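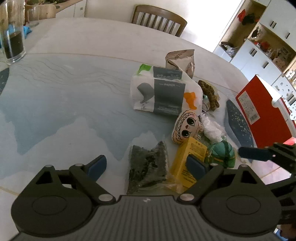
Progress report to Majumder, March 5, 2026
Prepared by Sandamali Gamage, Plelovus packing project

Recording of hand-packing work continued through the winter. The team has logged 3,491 pick-and-place runs with the hand-held grippers, mostly on mixed household goods: bags, cartons, tissue packs, soft toys. Soft bags remain the hardest items to grasp cleanly.

Twelve packers are trained on the grippers. Nimal Paul moved from the line to session lead in November, and his pay grade was changed to match. Two packers asked to go back to regular shifts — both requests were granted.

Staff concerns are mainly about wrist strain and what happens to evening shifts once the Bilenent cell is running. Habibur Bandara is meeting each shift about this. No positions have been cut.

Still open: a lighter grip handle, and 200 more runs on bagged dry goods.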